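Kitchen measuring for people who hate measuring: my notes, Wednesday slot, Sanirby hall

Slide one up while they find seats. Say hello, say who I am, don't mention the parking.
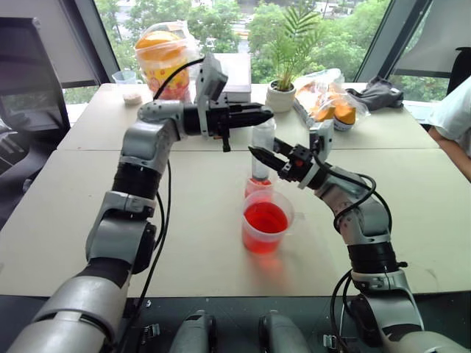
Thanasis Raptis asked me at the last talk why anyone would bother with a jug when a mug does the job, and I said fine, which mug? Mine at home holds 280 ml to the brim, my sister's holds 300, and the cordial comes out different every time!

Point out the red stuff in the clear cup. Much easier to read a level with colour in it, so if you're practising with water, put a drop of something in (I do this with the Festus lot every term).

Then the bit about eye level. Get down to it, don't lift the cup up to your face, your hand wobbles. Ask for someone to come up and pour 180 ml. Let them have a second go.

Spout talk: pour slowly, wipe the lip after. About 50 ml is where most people overshoot, small amounts are horrible.

Tubs with lids next, then questions. Iason Sotiropoulos has the handouts.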